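Teleop demos for fridge task, policy stops short of the bottle every time

Posted by mustell_kid
February 20, 2022

Hi all. Trying to teach our mobile arm to take a bottle out of a fridge. All demos by remote control, leader arms, head camera plus one wrist camera. I have 187 demos now, of which maybe the first 60 are pretty ugly (I was learning the controls). Trained twice. Both times it reaches toward the open compartment, slows down, hovers in front of the shelf and just sits there. Never closes. Sometimes it backs out and trys again, same thing.

Loss looks fine. Replay of recorded demos works fine on the real arm so I dont think it's calibration. Door is already open at the start, I'm not asking it to do the door yet. Do I just need more demos? Somebody at work said 2,000 and I really don't want to sit there for that.

3 replies

Rommel Pangilinan
Not more demos, not yet. Hovering = pauses in your data, almost always. When you drive by remote you stop before the grasp to check your depth, everybody does it. The model sees a lot of frames with arm in front of bottle, arm not moving, and it learns to not move.

Plot joint speed for ten or so of your demos. If there's a flat bit right before the gripper closes, there you go. Trim those frames or re-record without stopping. Practice the reach a few times with recording off, then go. I'd throw out the first 60 completely. Redo 40 clean ones and train on those plus your good ones before you do anything else.

Other thing is the head view. Same task on ours, a start frame from the head camera:
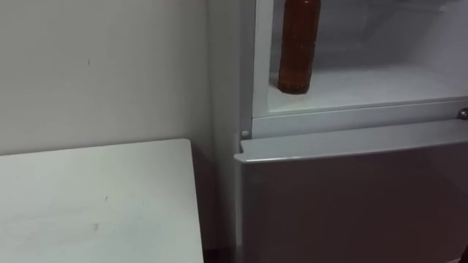
Head cam, upper compartment open, bottle on the left. Top of the bottle is out of view.

See how the bottle runs off the top. Base is clear but you get no cap and no neck, and it's a bright white box behind it. If yours looks like that and you grasp high, the head camera is no help for the last bit and it all falls on the wrist cam. Tilt the head up a little or grasp lower on the body. Pick one and keep it the same for every demo!! Also lock your exposure, the fridge light messes with auto.

kikuchi_bench
what he said about pauses. we guided ours by hand insted of remote, fewer stops that way, but check your hands aren't in the camera view or it learns from your hands. also move the bottle around between demos, left side, right side, further back. if its always in one spot it will only ever go to that spot

releria22
Had this with a Wisus gripper, was the gripper. Check your firmware.

mustell_kid
Ok plotted it. Huge flat section before the close in nearly all of them, more than a second in the early ones. Firmware is current. Trimming tonight and tilting the head, will redo the 40 this week and post how it goes. Thanks Rommel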